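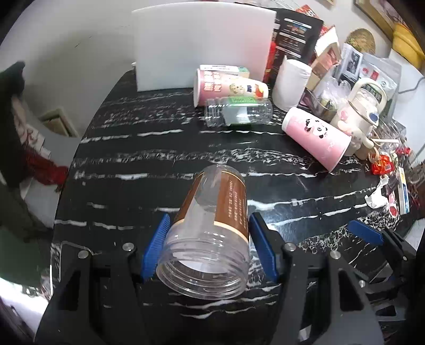
Padstead College opens its distance learning places for the September intake today, with 300 part-time places for people who can't get to a campus. Shift workers, carers, parents at home, anyone who moves house a lot. Courses are bookkeeping, health and social care, business admin and a new one, Packaging and Labelling Basics. That last one starts with everyday stuff, a clear plastic jar with a brown label, a bottle with a green one, and works up to what the small print has to say and who checks it. No previous qualifications needed for any of the four.

Last updated: 2023-06-17

Search courses Enter keyword Go

All teaching is online. Lessons are recorded, so students log in when it suits them, and coursework goes in through Rinow, the college's learning site. Works on a phone. Each student gets a named tutor and a phone call every fortnight, evenings if prefered.

"We kept losing good students halfway through the year," said Reet Pärn, head of distance learning. "A job changes, the family moves, and suddenly they're 200 miles from the classroom. They wanted to carry on. We had no way of letting them."

Courses run for 30 weeks with a break over Christmas. Expect around 15 hours of study a week, less in the first month. Students who need to stop can pause for up to one term and pick up where they left off, same tutor where possible.

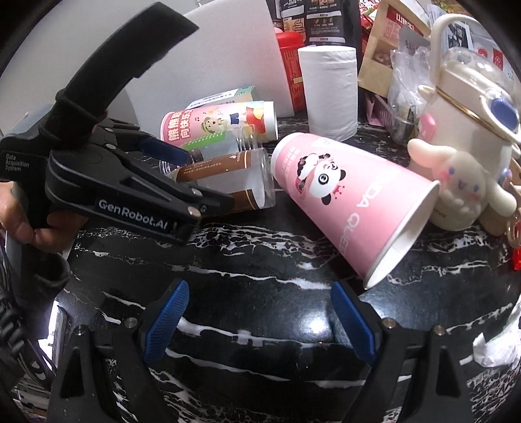
Fees can be paid monthly. A bursary from the Skindera Trust will cover the full cost for students on low incomes, and applications for it go in on the same form as the course, no seperate paperwork. Laptops can be borrowed from the college library for the whole year.

Sulastri Mangundap took the bookkeeping pilot last year while moving house twice. "I did most of it at the kitchen table after nine at night," she said. "My tutor rang me the week of the second move and we just shifted the deadline. Passed in the spring."

Online open evening in July, details on the college site. Tutors Kha Tôn and Sigita Zariņš will take questions on workload, exams and going on to a degree. Book a place first please.

Press contact: Indrek Navickas, Press Office, Kivi Building, Padstead College. Interviews with tutors and past students by arrangement, mornings best.

ENDS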